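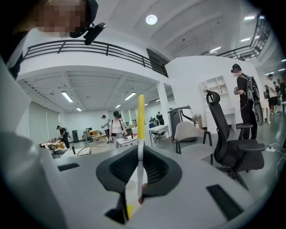 I've been helping out with a student robotics project since February and I have doubts I'd like to get off my chest. The pitch from Plarnus, the group that runs the course, is that students collect their own demonstrations, train a model on them and have a working arm by the end of term. So far it's mostly been collecting. You hold the gripper, you pinch something thin like that white stick with the yellow tip, you move it, you put it down, you do it again. With the mezzanine over one side of the hall and fluorescent tubes everywhere, I'd also like to know what the model thinks it's learning.

The target on the project page is 3,763 clips. I asked where that number came from. It came from last year's project page.

To be fair, the students work hard. A session is 20 minutes on the gripper and then you swap, and most of them ask for another turn. My issue is with what we tell them they're getting out of it.

The training half is handled by a package called Jenenero. You upload a folder, you wait, you get a score. Ours came back at 84 last time and there was cheering. 84 what? The docs say "task quality." I read that page twice and still couldn't tell you if a higher score means the arm will pick anything up.

Someone replied that this is how everybody does it now and students should learn the current tools. Sure. But two of the stronger students in my section can run the whole upload from memory and can't tell me why a clip with a bad grip in it might hurt the result. I'd take one week with a pencil and a bad dataset over another month of uploads.

Also the thin objects. Blocks are easy, so the course sheet moves you on to sticks early "for challenge." A stick that leans a little in the pads looks fine to the person holding it, and then it goes in the folder marked good. We've got no agreed rule for what gets thrown out. I've asked for one. I was told to use judgment, by which they mean 2 people in the same session will sort the same clip differently.

Gittins is the end-of-term event where the teams show their arms. Last year's winner ran a routine typed in by hand, no learning in it at all, and it beat the rest easily – I'm told this was awkward.

Next up we're supposed to try Hinado, which sorts the clips for you. So the one part that needed a student to look closely and make a call is going to be a button. I'll run it on a folder I've already sorted myself and post both lists.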